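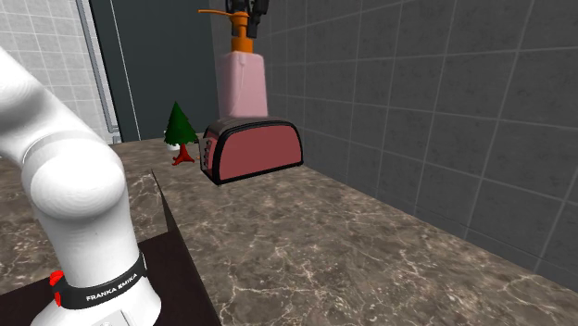
템햄 유나이티드 여자팀의 세르필 외즈튀르크멘 감독은 훈련장에 오전 7시 전에 나온다. 컵대회 8강전을 앞둔 주에도 마찬가지였다. 인터뷰는 선수들이 몸을 풀기 전, 클럽하우스 식당에서 진행됐다.

템햄은 16강에서 바란 시티를 승부차기 끝에 꺾었다. 정규시간과 연장전을 1-1로 마쳤고 승부차기 점수는 4-2였다. 외즈튀르크멘 감독은 경기 내용에 만족하지 않는다고 했다. "후반 들어 라인이 너무 내려갔다. 공을 뺏어도 앞에 받아줄 선수가 없었다. 상대가 크로스를 조금만 더 정확하게 올렸으면 졌을 경기다."

승부차기 연습을 따로 했느냐고 묻자 그는 고개를 저었다. "순서만 정해뒀다. 훈련 끝나고 다리가 무거울 때 한 번씩 차게 하는데, 그날 누가 넣었는지는 적어둔다. 그 기록을 보고 정했다."

8강 상대는 트렌드우드다. 리그에서는 두 번 만나 1무 1패를 기록했다. 감독은 세트피스 수비를 가장 큰 숙제로 꼽았다. "두 경기에서 내준 세 골이 모두 코너킥에서 나왔다. 가까운 쪽 포스트에서 먼저 머리에 맞히는 선수를 계속 놓쳤다. 이번 주에는 대인 방어와 지역 방어를 섞어서 연습하고 있다."

주전 왼쪽 수비수는 발목 부상으로 빠진다. 대신 유소년팀에서 올라온 선수를 쓸 가능성이 있지만 감독은 이름을 밝히지 않았다. "본인한테도 아직 말 안 했다. 신문에서 먼저 보게 할 수는 없다."

지난 홈경기 관중은 841명이었다. 이번 시즌 들어 가장 많은 숫자다. 구단 운영을 맡은 웬델 보아텡 단장은 8강전을 위해 원정 응원석을 300석 늘렸다고 설명했다. 그는 "트렌드우드에서 버스가 여러 대 온다고 들었다. 북쪽 출입구를 원정 팬 전용으로 돌리고 매점도 하나 더 연다"고 말했다. 홈 팬은 남쪽과 서쪽 출입구를 이용해야 한다.

재정 이야기도 나왔다. 유니폼 후원사 불리코와의 계약은 7월에 끝난다. 보아텡 단장은 연장 협의가 진행 중이라고만 했다. "금액은 말할 단계가 아니다. 다만 컵대회 성적이 협상에 나쁘게 작용하지는 않을 것이다." 선수단 가운데 전업 계약을 맺은 선수는 아직 절반이 되지 않는다. 나머지는 낮에 일하고 저녁 훈련에 합류한다.

외즈튀르크멘 감독은 그 부분을 길게 이야기했다. "오전 훈련과 저녁 훈련을 나눠서 하니까 전원이 모이는 시간이 일주일에 두 번뿐이다. 전술 훈련은 그때 다 해야 한다. 미드필더 한 명은 야간 근무를 마치고 바로 온다. 그런 날은 뛰는 양을 줄여준다."

선수 시절 수비형 미드필더였던 그는 무릎 수술을 받고 은퇴한 뒤 템햄 유소년팀 코치로 지도자 생활을 시작했다. 당시 가르친 선수 두 명이 지금 1군에 있다. 준결승에 오르면 구단 역사상 처음이 된다고 하자 그는 대진표는 아직 보지 않았다고 답했다.

8강전은 템햄 홈구장에서 오후 3시에 시작한다. 입장권은 구장 매표소에서 살 수 있으며, 시즌권은 컵대회 경기에 적용되지 않는다.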